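カウンセリングの本を読むのは好きなのに、自分の気持ちを書くとなると三行で止まるタイプです。そんな私が、Pleklowの「気持ちの書き出しカードセット」を10月から使ってみたので、感想を残しておきますね。

値段は3740円。最初は正直「紙にこの値段?」と思いました(笑)。中身は問いかけのカードが174枚と、薄い記入ノートが一冊。カードには「今週、断れなかったことは?」とか「体のどこが疲れている?」みたいな短い問いが一つずつ書いてあって、引いたものに答えるだけです。

よかったのは、問いがとにかく短いこと!以前使っていたTradelのワークブックは説明が丁寧なぶん、読むだけで気力を使い切ってしまって……。こっちは夜の9時半、歯をみがいたあとに一枚引いて、五分で終わり。仕事を変えるかどうかでぐるぐるしていた時期だったので、「決めなくていいなら、何をしたい?」が出た夜はノートを二ページ使いました。

気になったところも書きます。まず箱のふたが固い。爪が欠けそうになるので、私は出しっぱなしにしています。あと「家族」の色のカードは急に重い問いが混じるので、しんどい日は抜いておいたほうがいいかも。説明書にも、つらさが続くときは専門の人に相談を、とちゃんと書いてありました。そこは私も同じ意見で、カウンセリングの代わりにはならないです。ただ、面談の前に頭の中を出しておく道具としてはかなり優秀!

ノートは紙が少し薄くて、万年筆だと裏に抜けます。ボールペンなら平気でした。
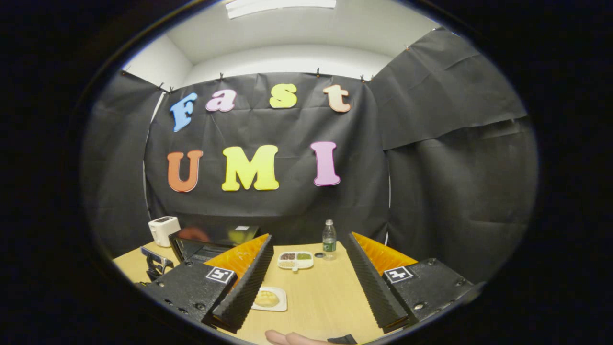
Hustatonさんからは、家族のカードは一人だと重かったけれど、カウンセラーさんとの面談に三枚だけ持っていったら話し始めるのが楽になった、とコメントをいただきました。なるほど、その使い方は思いつかなかった……!次の面談で私もやってみます。

替えのノートだけなら1823円で買えるそうです。今のが残り数ページなので、たぶん買います。カードのほうはまだ半分も引いていません。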